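Notebook, mitochondrial assays / reading group follow-up
5 August 2018

Wanted to get this down before I forget why I was annoyed.

Went through the Nudano supplement paper again, the one that got passed around in June as evidence that "fixing" mitochondria improves attention and language in autistic kids. I still don't buy it. Read the methods twice and the supplementary tables once, with a calculator.

What they did: 42 children, split into two arms, one on the Nudano mix (carnitine, CoQ10, a few B vitamins, quantities partly withheld as proprietary) and one on placebo. Blood lactate and pyruvate at baseline and at the end. Parent questionnaire both times. Clinician rating at the end only, so I can't see how anyone computes a change from that, but there is a change score in Table 4 and no footnote.

Lactate is my main gripe. If a kid cries or fights the tourniquet, lactate goes up. If the tube sits on the bench, lactate goes up. They say samples were "processed promptly." On ice? Fluoride tubes? It doesn't say. A child who has been to the clinic before may well be calmer on the second draw, and then you get a drop in lactate that has nothing to do with carnitine. Placebo arm dropped too, by the way. Not as much, but the error bars overlap and the authors call the difference "a clear trend."
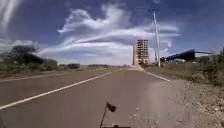 The other thing is how they picked the kids. Recruited through a clinic that already sees families worried about metabolic problems. So "mitochondrial dysfunction was common in our sample" means very little. You'd want the rate in a plain community sample, matched for age, activity and diet, and run blind through the same lab. The older Mulora cohort at least tried that and came out with a much duller number, which I notice is not cited.

I don't want to overcorrect. There are children with real mitochondrial disease who also have an autism diagnosis, and I'd be surprised if energy metabolism never mattered. A subtype is possible. But "possible subtype" in the abstract became "treatable cause" by the time it reached the discussion, and the data in between didn't move.

Our own numbers, for comparison and so I can't be accused of throwing stones:

Ran the Soliman plate kit on the stored lymphoblast lines, 4 plates. Seeded too thin on plate 2, edge wells useless. Complex I activity normalized to citrate synthase. Case lines sit slightly lower than controls on plates 1 and 3, no difference on plate 4. If I drop the one control line that always reads high, the gap goes away completely. I have no good reason to drop it. I also have no good reason to trust a result that hangs on it.

Passage number is all over the place. Some of the case lines have been thawed far more often than the controls, and that alone could do it. Should have checked before seeding – my fault. Freezer log is not much help, half the entries just say "thawed, ok."
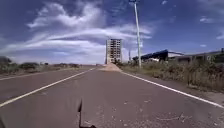

Flomeo (the analysis package) also gave me a p value under 0.05 the first time and not the second. Same file. Turned out the default outlier filter was on in the first run, and it had quietly removed 5 wells, all from the control side. Filter is OFF from now on. If you use the shared template, check the box yourself, don't assume I saved it that way.

Brain lactate imaging: someone will bring it up, so, my view. The peaks are small, the voxels are big, and motion in the scanner makes a mess of both. Sedating one group and not the other makes it worse, as sedation can shift lactate by itself. I'd like to see the raw spectra before I get excited. Most papers print one nice example and leave the rest in a drawer.

To do:
- Thaw matched-passage vials, case and control side by side, same day, same serum lot
- Seed at 2000 cells per well, skip the edge wells
- Get somebody else to code the plates so I don't know which is which
- Write to the Nudano authors and ask about tube type, time to spin, and where the baseline clinician score is
- Look up whether the trial was registered, and what the primary outcome was supposed to be 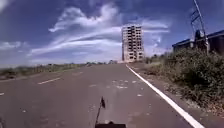
Asphalt road with a white edge line on the right and dashed lane markings on the left.

If the blinded run still shows case lines lower on complex I, I'll take it more seriously. I'd guess it won't. Plates 1 and 3 stay marked "do not cite" until then, and please keep them out of the grant draft.

Serum lot is nearly out, reorder before the thaw.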